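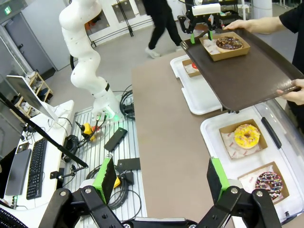
How far ahead can I box up frosted donuts before people come over?

The same morning is best. I do mine two or three hours ahead, and I leave the lid off until the frosting has set. Closing it early traps steam, and the topping goes tacky and sticks to the cardboard.

I've been putting out donuts for get-togethers long enough to have ruined plenty of them, so these are the habits that stuck. One donut to one little kraft box, always. I used to pile them on a platter and by the time everybody had picked one, the sprinkles from the top layer were all over the glazed ones underneath. Single boxes also mean you can carry them without touching the icing – just slide your fingers under the cardboard.

Line each box with a piece of patterned wax paper, bigger than the bottom so it comes up the sides a bit. I buy the sheets in packs of 100 and cut them in half for the small boxes. Cheap, and my sister-in-law Upendo thinks I'm fancy!

For moving them around I like a big dark brown serving tray with raised edges. Two hands, flat and slow, and set it down before you start handing things out. Once they're on the table they go in white cases with clear curved covers, the kind that hinge at the back. Leave a space between the boxes so you can get your hand in. 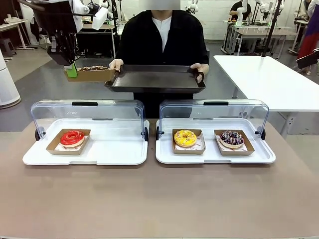 What do you use to clean a clear plastic cover without scratching it?

Warm water, a drop of dish soap and a soft cloth. Skip paper towels and anything with ammonia in it, and dry it right away or you'll get spots. Sugar glaze that has hardened on comes off if you lay a wet cloth over it for 30 minutes first.

Don't put the cases in the dishwasher, either. I warped one that way last September and the lid never shut right again.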